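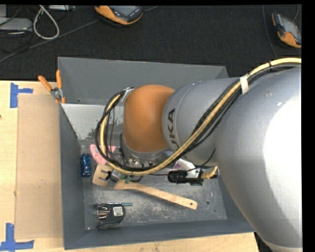 Deep gray metal bin on a light wooden table. Contents include a utensil and some small green pieces.

Item Preparation Assistant (part-time)
Istedura, Item Handling Room
Reference: Prikard bin program

Hours: 25 per week, Monday to Friday
Contract: fixed term, starting in March, renewal possible
Reports to: Item Handling Lead
Location: on site only

Summary

Istedura keeps a stock of everyday household objects and maintains the bins they are placed in. The stock is used by the Prikard program, which studies mixed contents: which objects end up on top of which, how they settle, and how the arrangement changes as objects are removed one at a time. The person in this position fills the bins, empties them, cleans them, keeps the stock in order and records what went where.

The work is manual and repetitive. Most of the day is spent standing at a table or at the shelves. No previous experience in a technical field is needed, but the records have to be correct.

Duties

Bin filling. Each bin is filled from a printed fill sheet. The sheet lists objects by stock code and gives the order in which they go in. Objects are released by hand from rim height unless the sheet says "placed." An object that lands badly is left where it landed. If it falls outside the bin, the fill is restarted and the restart is noted.

Bin emptying. Contents are removed by hand, checked against the fill sheet and returned to their shelf positions. Small pieces tend to collect in the corners and along the foot of the walls, so the bin floor is checked by hand before the bin is signed off. A fill with a missing piece stays open until the piece is found or written off.

Stock care. The stock is divided into 31 categories, among them kitchen utensils, packaging, toys, stationery and soft goods. The assistant washes utensils, wipes down plastics, replaces cardboard that has gone soft or lost its shape, and pulls anything cracked or sharp. Replacement items are matched by size and weight first, color second.

Bin care. The metal bins are wiped out at the end of each day. Marks on the inner surfaces are logged by position and are not polished out, as a change in the finish between fills makes the records harder to compare. Dents deeper than a fingernail are reported.

Records. Stock movements are entered in Lui, the in-house inventory sheet. Entries are made at the time of the movement. Training in Lui takes one morning.

Table and floor. Tabletops are kept clear of loose stock between fills. Cables on the floor are not moved or stepped over with a full tray; use the marked route.

Typical day

8:30 a.m. – collect fill sheets, check stock codes, stage trays
9:00 a.m. – first fills
12:00 noon – lunch, 30 minutes, unpaid
12:30 p.m. – remaining fills, then emptying and reshelving
1:30 p.m. – washing, bin wipe-down, Lui check
2:00 p.m. – finish

Wednesday is stock check day. No fills are scheduled in the morning. All shelves are checked against Lui and discrepancies are listed for the Item Handling Lead.

Required

Able to lift and carry 30 pounds from floor to table height. Loaded bins are heavier than they look and are always moved by two people.
Able to reach the floor of a deep bin from a standing position. A step is available.
Able to tell apart similar objects by size, shape and color. Several utensils in the stock differ only in handle length.
Legible handwriting. Fill sheets are marked up on paper before entry.
Basic spreadsheet use: filtering, sorting, correcting a row without overwriting its neighbor.
Comfortable following a written procedure the same way on the tenth fill as on the first.

Useful but not required

Work in a stockroom, prop store, commissary kitchen, parts counter or library.
Some experience with labeling systems.
A forklift or pallet jack certificate is not relevant to this position and will not be scored.

Working conditions

The room is indoors and climate controlled. Noise is moderate, mostly from metal bins and hard objects. Closed shoes are required. Cut-resistant gloves are supplied in four sizes and are worn when handling stock from the utensil and metal categories. Food and drinks stay in the break room.

The assistant follows the room's access rules at all times and puts hands into a bin only when it has been released for handling. The procedure is covered on the first day and repeated after any absence of two weeks or longer.

Pay and benefits

The position is paid hourly on Istedura technical support scale, step two. The rate is given in the application packet. Paid leave is prorated. Parking is free in the Gostska lot; the entrance is on the loading side of the building, past the recycling cages. Work shirts are provided. Shoes are not.

Selection

Applications are screened for the required items only. Shortlisted applicants attend one visit in two parts. The first is a practical exercise: fill one bin from a sheet, empty it, reshelve the contents and complete the record. The sheet contains one error. Applicants are not expected to correct it, only to mark it. The second part is a conversation with the Item Handling Lead on hours, lifting and previous work.

Speed is not scored in the practical exercise. Accuracy of the record counts for more than half of the total.

How to apply

Send a résumé of no more than two pages and a short note covering the following:

– your availability for the hours listed
– any work in which you had to keep track of many small objects
– whether you need an adjustment to table height, gloves or lighting

Write "Item Preparation, Prikard" in the subject line. Cover letters longer than one page will be read to the end of the first page. References are requested after the practical exercise.

Applications are reviewed as they arrive and the listing comes down when the position is filled.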